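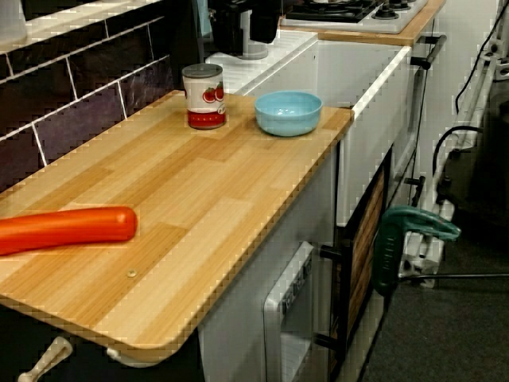
Gripper comparison, notes for the January talk. I'm going to cover two grippers, one arm, one controller, and one small job done over and over. The job is a pick and place on a toy kitchen counter. The two things on it that matter for this talk are the toy can with the tomatoes on the label and the light blue bowl to the right of it. The can tests how wide the fingers open. The bowl is shallow, so it tests how the fingers deal with a thin rim. Say early that I paid for both grippers myself.

The two units are the Breden and the Tasell. The Breden is a two-finger parallel design with a screw drive. The Tasell uses a linkage, so the fingertips swing through a small arc as they close. Explain the arc slowly and use hands. Last time I gave this talk people nodded and then asked about it afterward.

Both ran on the same Gunex controller with the same firmware. I did change the mounting plate between them, and the Tasell plate is thicker. I re-taught the approach height after each swap. If somebody asks whether the swap affected the numbers, the answer is that it probably did a little.

Numbers slide. 769 attempts in total across both grippers. Leave it up for a moment. I logged a miss any time the object left the fingers before the release command, even if it landed in the right place. People argue with that rule. It's the rule I used.

Next slide is about small objects. 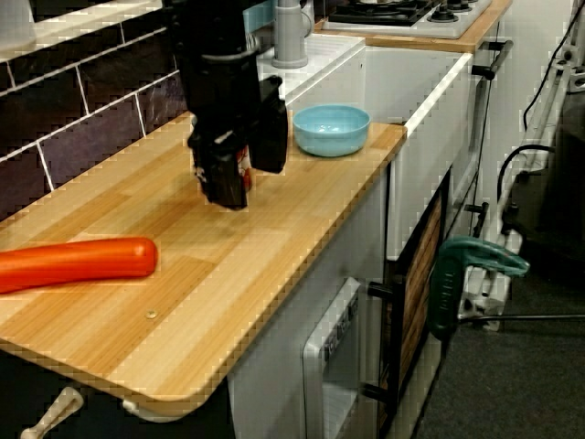 Small red object held between the fingertips, a short way above the counter.

Points to make here. Bulky fingers block the view of what they are holding. With a small part, most of it disappears between the pads, and the wrist camera has very little left to work with. I tried the Hämäläinen method for estimating part position from motor current alone. It worked on blocks and was poor on anything with a curved side. I went back to a second camera on a side bracket.

The countertop grain also came up. The striped wood gave my edge detector false lines, mostly in late afternoon light. Raising the threshold fixed most of it.

Timing. The Tasell closes faster, and on paper that should win. In practice the arc means you have to start higher and come down as you close, or the tips touch the counter. Once I added that move the two cycle times were close enough that I stopped caring. Closing force was set to 30 percent on both. Above that the bowl flexed.

Cables - spend a minute on this. More lost runs came from a snagged cable than from either gripper. Leave slack at the wrist, then turn the last joint through its full range by hand before you power anything up.

What I would buy again: the Breden for small parts and the Tasell for cans and boxes. If I could keep only one it would be the Breden.

Questions I expect: price, soft fingers, why no suction. For suction, say I haven't tested it. Slides go up the same evening.

Filed under: Talks and Slides, Grippers, Bench Tests

Comments

benchtop_r
Did you try rubber pads on the Tasell? Mine slipped on anything glossy until I glued some on.

mkl31
Agree on the cables. I lost up to 2 hours at a time chasing what looked like a controller fault.

oldservo
Would like to see the misses split out by object if you still have the log.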